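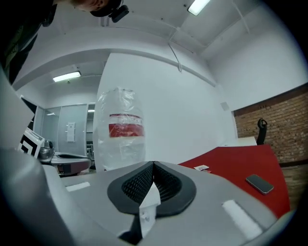

Bakilana Quarterly: is a regional food magazine worth paying for?

I have been burned by regional food magazines before. They start out with a farmer on the cover and a long piece on heirloom corn, and two years later every other page is a kitchen remodeler and the "stories" are about restaurants that happen to have bought the back cover. So when a neighbor handed me her spare copy of Bakilana Quarterly and told me I had to subscribe, I took the copy and kept my wallet shut.

Then I paid anyway, for a full year, so I could complain with some authority.

A subscription is $46 for four issues, mailed. The same magazine sits in a free stack by the door of the co-op in Clulell and at most of the coffee places in Flirnport. The subscription page never mentions the free stack. It does mention "insider access," and I'll get to that.

The writing first. The February issue had one piece I would call excellent, by Kerubo Swai, on a dairy that quit bottling its own milk and went back to selling to the processor. She got the owners to talk about money, with real numbers for the loan and the feed, and she didn't put a sunny ending on it. I read it twice. I would read a whole magazine of her.

The rest of the issue was thinner. There was a roundup of soups. There was a page on a cider maker that used the word "passion" in the headline and again in the first sentence. The chef interview asked what he likes to eat on his day off (eggs, same as every chef ever interviewed). I counted the pages with a ruler and a pencil in hand, and of 90 pages, 46 were ads or near enough to it that I had to hunt for the small gray type saying "partner content."

The recipes are better than they need to be. I cooked three. The braised cabbage was very good and the bean stew was fine once I ignored the salt. The corn cake called for a 30 minute bake and mine was raw in the middle at that point, in an oven I trust. No pan size given, either. Somebody should be testing these.

Now the insider part. Subscribers get an email ahead of everyone else with event tickets and giveaways. I got those emails. The Cledow harvest dinner was offered to me first, at $272 a couple — wine extra — and it was still on sale to the general public the night before. I entered four giveaways and won a tote bag, which came with the magazine's name on it.

Delivery was spotty. The summer issue reached my mailbox nine days after it hit the rack at the co-op. I wrote to ask why and got a friendly reply that didn't answer the question.

If you live out of the area and miss it, subscribe. If you shop in Clulell anyway, pick up the free one, turn to whatever Swai wrote, and tear out the cabbage recipe. I haven't renewed. They've sent me three reminders so far, the last one with a discount code that expired before it arrived.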